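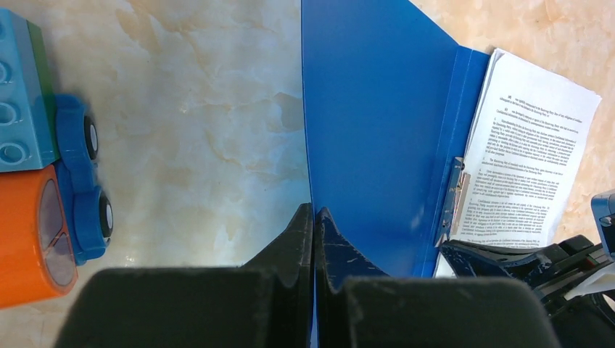
Blue folder with a metal clip, toy car and both grippers at the table.

Workshop tips: when the gripper does not let go of paper

Posted 19 May 2026, Korkside home workshop pages

If you use a pair of small arms at a table for sorting and tidying, sooner or later you will have the fault I had this month. The left arm closed on a folder cover, the program told it to open, and it stayed closed. Meanwhile the other arm continued with its own task and pulled the papers. Two sheets were torn at the clip and one finger pad came half off. The damage was small, but my hand was near, and I did not like it.

First, the safety part. Do not pull the paper out of the fingers while the motors have power. I did this, and when the gripper finally received its command it opened and closed again very quickly. Press the stop, switch off the supply, and wait until the arm is soft. Hold the arm with your other hand before you switch off, or it will fall on the table. Mine has left a mark in the surface already.

Stop both arms, also the one that behaves well. On my Clakameo controller the stop button was connected only to the left side, and I had never tested it for the right. Now it cuts both. Please test yours today with nothing in the fingers.

How to find the fault

Look at the log before you restart. In my log the motor temperature was normal, but the position value had stopped at 158 and the open command was waiting behind it. The open position should be 228. When the value does not move at all, check the cable at the wrist. I found the plug a little loose, and it lost contact each time the wrist turned over the table.

Push the plug in until it clicks, then fix the cable with a soft tie. Leave enough slack for the full turn of the wrist. A tie which is too tight will make the same fault again after some days.

Clean the pads also. Dust makes the fingers slip, so people increase the force, and then a fault does more harm. I use a cloth with very little water and let the pads dry overnight. Miris cleaning spray I do not recommend for this, it made my pads sticky.

Folders and papers

A folder with a metal clip is a difficult object. The tongue of the clip can go between the fingers and hold them like a hook. Press it flat, or put a strip of paper tape over it. For practice, use old printed sheets that you do not need any more - never the only signed copy of a contract.

Toys are easier to grip, but a wheel turns when you hold it by the wheel. Take the car by the body.

After the repair, run at low speed with one arm only. I did ten minutes with the left, then ten with the right, then both together.

The pads I ordered from Mackay have not arrived yet. I will add the size when I have measured them.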